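Kitchen and Crockery: Frequently Asked Questions

Most of these have been asked more than once, usually by someone holding a mug.

Who washes up?
Whoever ate. The Zevdale building has 11 desks on this floor and one sink, so please don't leave things to soak until they develop a personality.

Where does everything go once it's washed?
In the rack, until it can go back in the cupboard. Plates stand on edge in the slots, big ones included. Stacks are for the cupboard. 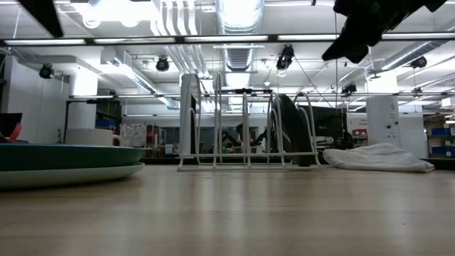 Drying is the part people skip. A plate that goes away damp sticks to the one beneath it and smells faintly of pond by the weekend. The large dark plate stands on edge in the rack, which is how we like it, and a cloth kept next to the rack is handy for the rims. Green plates dry just as well the same way, if you were wondering whether they had special rights.

Can I bring my own bowl?
Yes, up to 2 pieces per person. Put your initials on the bottom in paint pen. Anything unmarked joins the common stock in March and can't be claimed back, however moving the story.

What about chips and cracks?
A chipped rim means the piece goes in the box marked Seloma, under the sink. Please don't turn the chip to the wall and walk away - we do look. 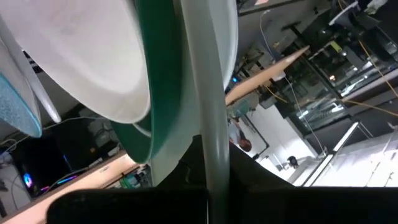
Gelard House Kitchen Team, Second Floor

Do the bowls go in the rack too?
If there's room. Lean them forward so water doesn't sit in the foot. If there isn't room, dry something and put it away, and room will appear.

How often is the towel changed?
Every morning before 11. Fold it when you've finished with it, and don't use it on the floor. It has happened.

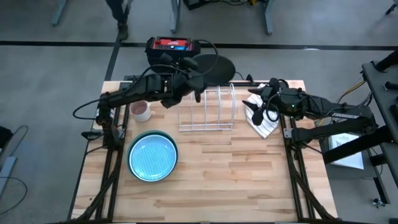 Who do I tell if something is missing?
Check your own desk first. Then leave a note on the fridge, and give it 7 days.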